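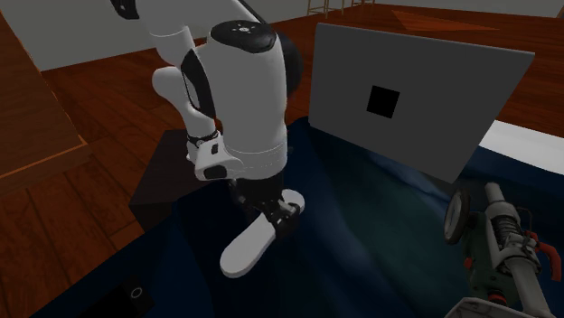 Ticket: Paddle-shaped item on soft cloth, pick and place
Project: Whiteley household chores trial (simulation)
Raised by: Bridside test desk
Assigned to: Gendico gripper support
Priority: 3
Status: Open

Summary
We are checking whether an arm can tidy a cluttered table before we let one near a real kitchen or workshop. Hard boxes on a bare top are fine. A flat item with rounded ends on a draped cloth is where we get stuck. The job fails often enough that we would not sign it off for either site.

Steps to reproduce
1. Load the Brovness room with the navy cloth on.
2. Leave the other items where they are. Do not clear the table first.
3. Ask for the flat item to be picked up and set down at the far side of the cloth.
4. Let the planner choose its own grasp.

Expected
Item lifted, carried and put down flat.

What we get
The approach is good. The trouble starts when the fingers close. The item turns in the grip, or one end drags on the cloth and the whole thing is pulled out of line. The log reports a good grasp either way, so the arm carries on with the move.

Log

Tuesday, 09.40
Ran the job 300 times overnight with default settings. Failures are spread over the whole batch, so it doesn't look like a warm-up or memory fault. Grip force raised one step, no real change.

Tuesday, 11.15
Swapped the cloth for a bare top. Most of the dragging went away but the turning did not. Two separate faults, I think – please don't merge them. 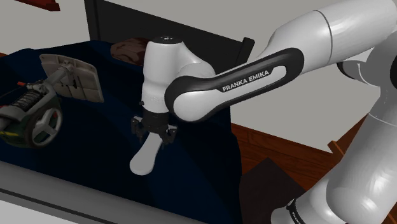
Gripper pointing down over the cloth, grey item beneath it, wheeled device still on the table.

Tuesday, 14.05
Reply from support: try a grasp nearer the middle of the item and slow the lift. Done. Turning is less frequent. The planner still drifts back to the narrow end if we don't pin the grasp point by hand, and a person tidying a bench won't want to do that for every object.

Tuesday, 16.30
Second batch of 300 with the grasp point pinned and grip force back to default. Better, still short of what Whiteley asked for. Log files attached, 4 in all.
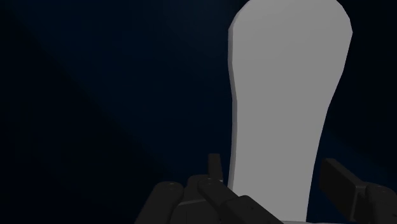
Close view: grey item upright, dark finger links on either side of its lower part.

Still needed from support
– A slip check after closing, so a turned item is reported as a failure.
– A way to set the preferred grasp area per shape.
– Confirmation of which cloth friction value the Brovness room uses. The notes and the settings file disagree.

Workaround for now
Pin the grasp point and use the bare top. Soft furnishings, bed making and laundry stay off the trial list until the slip check is in. Boxes and bench clearing can go ahead.

Ticket left open, next update once the slip check build arrives.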